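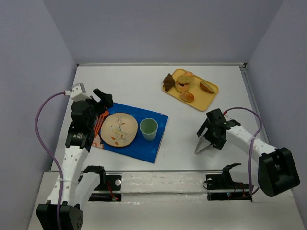
*Breakfast setting, second arrangement. Bread tray at the back right.*

17 May 2019

I have been revising the breakfast layout since January. The first arrangement put everything along the front edge of the table and left a lot of white surface doing nothing behind it. It worked for one person eating toast. With a bread tray in play it stopped working, and most of this post is about the tray.

The current arrangement has two zones. The placemat is on the left with the plate, the cup and the utensils. The bread tray is at the upper right, away from the mat, with bare table between the two. I wanted the gap for reaching. A hand or anything else crossing from the tray to the plate shouldn't have to go over the cup, and I have knocked over enough cups to treat that as the first requirement.

## The tray

It is a yellow rectangular tray and it is holding five items at the moment: a chocolate croissant, a ring doughnut, a seeded round bun, an oval roll and a wedge of crusty bread. The croissant is at the upper left corner and the wedge is toward the right end. The bun is sitting on top of the doughnut.

The stacking is a compromise I would like to get rid of. Five items of this size can be laid flat in the tray only if the croissant is turned parallel to the long side and the roll is pushed against the edge, and then the roll is awkward to pick up. Put the bun on the doughnut and the other four get enough clearance to be lifted without dragging a neighbor along. The bun has to come off first if anyone wants the doughnut. At our table that is nearly always the case.

I tried three other fixes:

- Two smaller trays. More to wash, and they drift apart over the course of a meal.
- A deeper basket. Good capacity, poor visibility. The item you want is at the bottom.
- Fewer items. Rejected by Seung-woo Song, who eats here most weekends and considers four items a snack.

A larger tray is the obvious answer. The shop in Temthorpe where I got this one carries the next size up, but it is long enough that it would run into the placemat zone on my table. I measured twice. I would have 2 cm of gap left at the closest point, and that is no gap at all once people start moving things.

## The placemat

The mat is blue, mostly a strong royal blue, with some darker patches. It came from Addale, a household supply store that has since closed its branch near me. I bought it for the color. Orange utensils on a white table are easy to see, but on blue they are easier, and you can tell at a glance whether one is missing.

Its main fault is that it will not stay square to the table. It gets set down straight and ends up at an angle. My table surface is smooth and so is the back of the mat. I have tested the following:

1. A damp cloth under the mat. Holds well for 20 minutes, then leaves a ring of moisture that has to be wiped up.
2. Rubber shelf liner cut to size. Holds well. It also lifts the mat enough that a cup near the edge feels unsteady.
3. Four small adhesive dots at the corners. Best grip of the three, but they collect crumbs and I was peeling them off after a week.

At present I use nothing and accept the angle. If the plate, cup and utensils are all placed relative to the mat, and the mat turns slightly, the whole setting turns with it and remains usable. The case that causes trouble is when the plate stays put and the mat moves under it.

## Utensil position

A standard place setting puts the fork on the left and the knife and spoon on the right. I dropped that in March. The right side of the plate is where the cup goes, and with the cup there the spoon ended up either under the rim of the plate or off the mat on the table. Everything now goes to the left of the plate as one group.

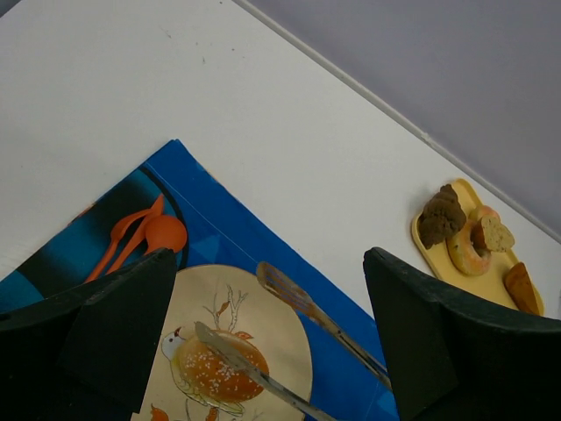

Keeping them in one group has two practical effects. They can be picked up together when clearing, and they take up one strip of the mat instead of two. I lay them close to parallel, fork farthest from the plate, spoon nearest to it. The order has no etiquette behind it. The spoon has the widest head and the shortest reach to the plate is the most useful place for it, given that breakfast here is usually something in need of a spoon plus something from the tray that needs no utensil.

The set is orange plastic. I resisted plastic for a long time and used an old steel set by Halliday, which is a better set by any measure except noise. The kitchen is small, the table is hard, and a dropped steel fork at six in the morning carries through two walls. The plastic set is light, so it shifts if the mat is tugged. I haven't found this to be a problem worth solving.

One note on spacing. If the group is too close to the plate, lifting the spoon means a fingertip under the rim, and the plate rocks. I leave a finger's width when I remember to. When the mat is laid by someone else the group tends to creep right up against the plate, and I have stopped correcting it.

## Plate and cup

The plate is round and beige with a painted bird and some orange and brown leaves. I had four of these and have two left. The other two went in the same accident, involving a shelf bracket from Briton that I had mounted with the wrong screws. The bracket was fine. I put the remaining pair on the lower shelf.

The bird has a right way up, with the branch toward the top. Guests turn the plate until the bird is upright, including guests who would say they don't care. I have started setting it that way to save them the trouble, though I forget as often as not.

The cup is pale mint green and sits to the right of the plate. It doesn't match anything. It is the correct capacity for my coffee maker, which puts out 220 ml per cycle, and leaves enough room at the top to carry it from the counter without spilling. I went through several cups before this one and all of them were either too tall for the spout or too small for a full cycle.

## Order of setting

For my own reference, after several weeks of doing it in the wrong order:

1. Wipe the table. Let it dry.
2. Mat down, left side, clear of the edge.
3. Plate on the mat, left enough that the cup fits beside it.
4. Cup.
5. Utensils, left of the plate, as a group.
6. Tray at the back right, loaded beforehand.

Step 6 used to be step 2. Loading the tray on the table leaves crumbs on the surface before anyone has sat down, and then they get under the mat. I load it on the counter now and carry it over last. Clearing runs in reverse except that the mat comes up before the tray, so that it can be shaken over the sink and the table wiped in one pass.

Going from a bare table to finished takes me less time than the coffee maker needs for one cycle, provided the tray is already loaded. If it isn't, loading adds several minutes, most of them spent cutting the bread.

## Open items

The bun and doughnut stack, as above. I may try a tray with the same footprint and lower sides. Temthorpe had one in the window at 25, which seemed high for a tray, and I want to check the inside dimensions before paying that.

A second place setting also has to fit on this table at some point. With the tray where it is, the only free area is the front right, and the second mat would have to go there with its cup on the outside. I haven't tried it yet with both cups full.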